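Section 4: Setting up your Emon 608 turntable

By now you should have the turntable out of its box and standing on whatever you've chosen for it, with the dust cover set safely to one side (the floor behind you isn't safely to one side, as Rónán Corrigan in our Brornville workshop has proved more than once). Put the kettle on if you like, and give yourself a clear hour. You can do it in less, but it's a nice job and there's no prize for finishing early.

If you bought your 608 second-hand, do please start from step 1 just the same. Tonearms get knocked in car boots, and people turn little weights out of curiosity and then forget which way they turned them.

What you'll need from the bag

The small clear bag holds the headshell with its cartridge already fitted, the counterweight, the anti-skate weight on its loop of thread, a 45 adaptor, the paper alignment card and a bubble level. The drive belt is in an envelope of its own. If anything's missing, the spares list is on page 89, and you can order by letter or by telephone from Keogh, who look after all the spares these days.

You'll also want a soft cloth, a small torch and a record you know well but won't weep over. Keep your best pressing for tomorrow.

4.1 Fitting the platter and belt

1. Make sure the turntable is unplugged.

2. Take out the two red transit screws, one at the front left and one at the back right. Turn them anticlockwise until they lift away. Tape them inside the lid of the box, as you'll want them back if you ever move house.

3. Wipe the inner platter with the dry cloth. Fingers leave grease on it, and the belt likes a clean edge.

4. Loop the belt around the inner platter first, then draw it gently across to the motor pulley. For LPs it goes on the narrower step, and for singles the wider one. The shiny side faces out.

5. Turn the inner platter by hand, clockwise, ten or twelve times. The belt will wander a little and then find its own level.

6. Lower the outer platter straight down over the spindle with both hands. Don't drop the last half inch! Lay the felt mat on top, with the printed side up or down as you please.

Note: The pulley supplied is for 50 Hz mains only. If you're taking the turntable abroad, check what the supply is there before you plug it in, and ask Keogh for the other pulley if you need it.

4.2 Levelling

1. Put the bubble level in the middle of the mat, just beside the spindle.

2. Screw the front feet in or out until the bubble sits in its ring when you look along the front edge.

3. Give the level a quarter turn and do the same with the back feet.

4. Go back and check the first direction again. It will have moved. It always moves, and you may find yourself going round two or three times before both are right, so don't lose heart.

If you run out of thread on one of the feet, it's the shelf that's wrong and the feet can't save it. A folded beer mat under the shelf bracket has kept many a good turntable happy for years, ours included.

4.3 Fitting the headshell and balancing the arm

Caution: The stylus is the most delicate thing in the whole box. Leave its plastic guard on until you're told to take it off, and keep sleeves, cuffs and cats out of the way once it's bare.

1. Slide the headshell into the end of the tonearm and hold it level while you tighten the collar. Finger-tight is plenty.

2. Push the counterweight onto the back of the arm with its numbers facing you, turning as you go, until it's well on.

3. Set the anti-skate to nothing by lifting its thread clear of the little notched rod.

4. Make sure the cueing lever is down and take off the stylus guard. Hold the headshell by its finger lift the whole time you're doing this.

5. Bring the arm clear of its rest, to the space between the rest and the platter, and turn the counterweight a little at a time until the arm floats by itself, neither dipping nor rising. You'll be surprised how fine the movement is towards the end. Breathe out away from it.

6. Put the arm back on its rest and clip it. Now, holding the counterweight still with one hand, turn only the numbered ring until the zero meets the line on the arm.

7. Turn the counterweight and ring together, towards the platter, to the tracking weight printed on the card that came with your cartridge.

8. Hang the anti-skate thread on the notch that matches. The card gives the notch as well.

Gobnait Buckley, who wrote the first version of this guide and whose patience I've tried to keep to, used to advise doing steps 5 to 7 twice, from scratch, on separate evenings. I can't say everyone needs to. But if your two settings agree you can put it out of your mind for a year.

4.4 Checking the alignment

1. Place the alignment card over the spindle so that it lies flat on the mat.

2. Shine the torch from the side, low down.

3. Lower the stylus onto the inner cross. Look straight at the front of the cartridge: its sides should run along the printed lines.

4. Do the same at the outer cross.

5. If the cartridge is twisted at either cross, loosen its two screws by half a turn, ease it round with a fingertip, and tighten them again evenly. Then go back to step 3.

We do align every cartridge before it leaves Brornville, so with luck you'll only be admiring our work. Change the cartridge yourself later on and you'll need this page again.

4.5 Connecting to your amplifier

1. Switch the amplifier off and turn its volume right down.

2. Plug the red lead into the right-hand socket marked PHONO and the white lead into the left. The input wants to be a proper moving-magnet one, rated at 47 kilohms, as nearly all of them are.

3. Fasten the thin green earth wire under the screw marked GND. If you leave it off you'll get a hum like a fridge in the next room.

4. No PHONO socket? You'll need a phono stage in between. Our own Pranmont is a small one that tucks in behind the turntable, but any decent make will do the job and you shouldn't feel obliged.

5. Keep the mains lead and the signal leads apart if you can. If they must cross, let them cross squarely.

4.6 Placing the speakers

Every room has its own opinions about bass, and a guide can only get you so far. Start with the two speakers and your usual seat making three equal sides, and then move things a few inches at a time while somebody patient sits and listens.

1. Keep the speakers off the shelf that holds the turntable. If the stylus can feel the bass, it'll play it back to you, and round it goes.

2. Bring the tweeters up to the height of your ears when you're seated.

3. Begin with the backs of the speakers a good stride from the wall. Closer in gives you more bass, further out gives you less of it but tidier.

4. Turn each speaker in slightly towards the listener. Stop when the singer seems to stand in the middle.

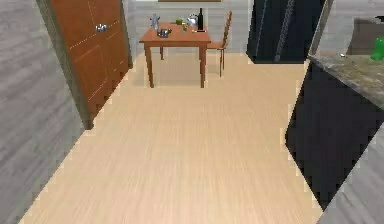
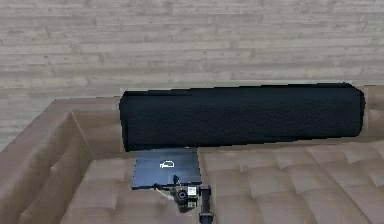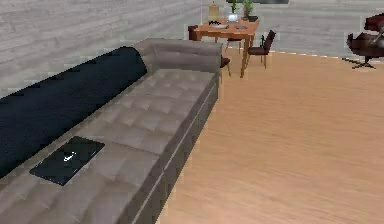 4.7 Your first record

1. Brush the record while it turns, then lift the brush away towards the edge.

2. Raise the cueing lever, move the arm over the run-in groove, and lower the lever. Let the arm go down in its own time.

3. Bring the volume up slowly.

4. Play something with one voice and not much else, a singer with a guitar for preference. Crowded records hide mistakes. Listen for the letter S: if it spits or fizzes, go back to 4.3 and check the tracking weight, and then to 4.4.

5. Play the last track on the side as well. That's where the groove is tightest, and where a small error in the alignment shows itself.

6. Lift the arm when the side ends. The 608 won't do it for you, and it's no great harm if you doze off, but the stylus will thank you.

Note: A new stylus and a new belt both take a little while to settle. The sound may seem a touch tight and bright for the first few evenings. Leave everything alone until you've played twenty sides or so, however tempting the counterweight looks.

If the pitch seems slow or wavers on long piano notes, take off the outer platter and see whether the belt has twisted. Nine times out of ten it has. Should it be straight and the wavering still there, wipe the pulley with the dry cloth and try again before ringing Keogh.

Cleaning, belt changes and stylus care are all in Section 5.

Section 4 last revised 1/19/21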